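The Long Way to a Second Voice

When Sulastri Halim came to Feltenitz, she had one suitcase, a small keyboard and the address of a cousin who had already moved away. She was 21 and she knew three songs in the local language. Today she sings in it almost every week, and her new record, Selarero, is the first one where she did not write a single line in English.

"I was afraid of the words," she says. "In English I can hide, everybody hides in English. In this language I must say the thing."

The record was made in the rehearsal room of Iulian Barbu, a bass player who has accompanied her for three years. They worked mostly at night, when the trams stop and the street becomes quiet enough for the microphones. Barbu wanted drums on every song. Halim wanted no drums. On the finished record there are drums on four songs, and both of them say they lost the argument.

Her mother sang at weddings, and one can hear it in the slow pieces, where the melody goes up at the end of the line and stays there longer than expected. The best of them is "Lahtinen," which has the name of the landlady who rented Halim her first room. It has only voice, bass and an old pump organ.

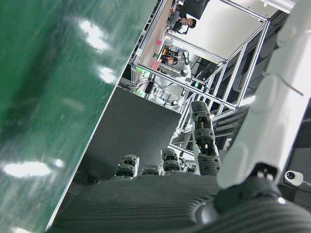 The small label Clanport pressed 641 copies on vinyl for the beginning. Halim signed all of them at her kitchen table, and she complains that her signature is now a different one than in her passport. A second pressing is planned for March.

Before that come the concerts. The first one takes place on Wednesday, November 8, 2023, in the old swimming hall of Feltenitz, which has good echo and very bad heating. Barbu will play sitting down, as always. Halim is still deciding about the order of the songs.

"My mother always started with the sad one," she says. "Then people can eat."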